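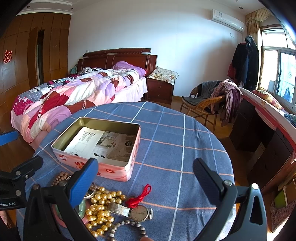 What can you do with a drawer full of old instruction leaflets?

Send them to the Drerley Paper Archive, which is collecting them all through the spring and wants far more than it has.

May 5, 2020

The archive opened its leaflet appeal in March, hoping for a few hundred sheets to fill a gap on its shelves. It has already passed 2,000, and the post keeps coming! There are assembly guides for bookcases, washing instructions for curtains, price lists from shops that closed long ago, and a wonderfully stern booklet on how to look after a Lecomte coffee grinder (never, ever lend it to a neighbour).

Leaflets like these hardly ever survive. They get read once, folded badly and put out with the packaging, so the ones that do turn up have usually spent years in biscuit tins, coat pockets and the backs of wardrobes. Put side by side they tell you a huge amount about how people furnished a home, what they could afford and what they were expected to be able to mend for themselves.

The oldest piece so far is a single sheet for a Tonda folding chair, printed on both sides and still perfectly readable. The longest is a 60-page manual for an Eka sewing table, with fold-out drawings that cover most of a desk when they are opened up – a real treat for anyone who likes a good diagram. Leaflets have arrived in 42 envelopes from outside the county too, several of them with lovely letters tucked in.

Any language is welcome, and so are creases, tea rings and pencilled notes in the margins. The archive would love to see more notes, in fact, as they show which steps people got stuck on. Please leave out staples and sticky tape where you can, and write the rough year on a separate slip if you know it.

The reading room is closed to visitors for now, so everything should come by post. The first two boxes have been scanned and will go on the archive's website later this month, starting with kitchens and beds. Garden furniture comes next – and there is still very little of that, so do have a look in the shed.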